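The laundry robot at the end of the hall
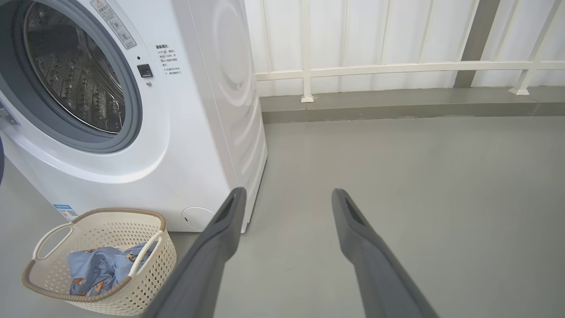
It began with a sore back. The builder, a retired bus mechanic who rents a bench at the Wivcombe shared workshop, had been hauling baskets for a household of five when a doctor told her to quit bending so much. She went home and started sketching an arm.

"I figured it would take me a winter," she says, laughing. "That was two winters ago! I've never had so much fun in my life."

She calls the machine Murnimus, after a cat in a bedtime story her kids used to beg for. It's a two-fingered arm on a rolling base, and its one job is to get clothes from a basket into a front loader. So far it can find the basket, reach in, close its fingers on something soft and lift. Getting the clothes through the door is what she's working on now, and she'll happily talk about it until your coffee goes cold.

"People think the hard part is the arm," she says. "The arm is just motors and patience. Cloth is the hard part. A block of wood is the same shape every time you look at it. A pajama top is a new shape every single time, and when you grab it, it changes again. I love that. I could watch it all day."

Her first fingers were solid, and she hated them. They were heavy at the tip, so the wrist sagged whenever the arm was stretched out. The newer ones have a slot near the end, and the tips are rounded so they slide past the rim of a basket and don't hook on it. She went through 8 versions to get there, printing most of them overnight and swapping them in before breakfast.

The camera sits down by the wrist, looking out past the fingers. She tried it on a pole first, up high, where it had a lovely view of everything until the arm swung in and blocked it.

"Move the camera to the wrist and all of a sudden you're seeing what the hand sees," she says. "You lose the big picture, sure. You get half a washer and a piece of floor. But you know exactly where your fingers are, and that's what I was missing."

Baskets gave her trouble too. A perforated one, with all those little square holes, is full of edges, and the early software kept deciding that every hole was something worth picking up. She fixed that by feeding it pictures, 2,000 of them, sorted by hand at the kitchen table with the radio on. Shiny washer drums were the next headache. Seen through the glass, the bumps on the metal catch the light, and the program took the bright spots for wet socks.

"I was so proud the first time it ignored them," she says. "I called my sister. She said, 'It did nothing?' And I said yes, it did nothing, isn't that wonderful?"

The motor controller is a Hapeta board that another member of the workshop was about to throw out. The base came off an old serving cart. She set herself a limit of 1,000 dollars for the whole build and has stuck to it, mainly by trading repairs for parts. Somebody's lathe got new bearings, and she got a wrist joint.

She'd love for other people to try it. Her plans are going up on Prornia, the project site the workshop uses, and she hopes to have the finger files there by November. Her advice for a first build is to start with a towel, go slow, and keep a hand on the stop button.

"And don't start with the door," she adds. "Leave the door shut and practice driving up to the machine. Do that until you're bored. Then pick up one thing from the basket and put it back. I did that for a month, and I was grinning the whole time."

Next on her bench is a softer pad for the inside of each finger, cut from an old bike tube. She has three thicknesses to try and wanted to get back to them before the workshop closed at nine.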